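Wornine makes training kitchens for vocational schools, and last spring its test group had to draw up its first real equipment budget. The group's lead, who asked to be quoted by job title only, went over it with us in May.

The arm took most of the money, and the lead thinks it got too much of the attention as well. "We spent weeks comparing arms and one afternoon on everything else," the lead said. "Then the tables arrived and we had no line for clamps, cable, spare finger pads, any of it."

Quotes came from MacBrayne and Drirkon. MacBrayne was cheaper up front but charged for service visits. Drirkon included 3 visits in the first year, and that settled it.

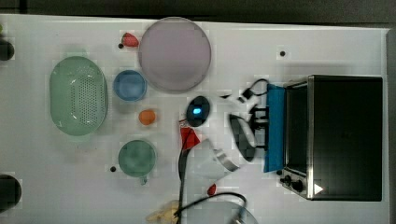
"Cables are the thing I'd budget for first now," the lead said. "They bend every time the arm moves. We put down $200 for the year and it went fast."

The tabletop items were the easy part. Toy dishes and play food came through Clovimport, also for $200, with duplicates of whatever was likely to get dropped or lost. The lead would buy the same way again — one order, one supplier, spares in the same box — so that a replacement matches the original in size and color.

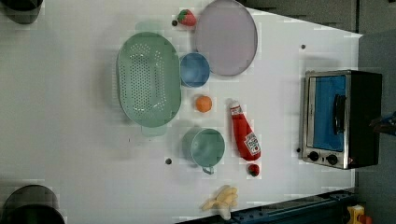

Table space was harder to plan. A toaster oven uses up a lot of it, and the arm still needs room to come at a bowl or a cup from more than one side. "Lay it out with tape on the floor before you order the table," the lead said. "We didn't, and we paid for a second top."

Next year's request sets aside almost 20 percent for parts and repairs. The lead expects to be asked to cut it. "I'd give up the second arm before I'd give up that line," the lead said. The request goes in before the summer break, with the Drirkon service renewal listed separately.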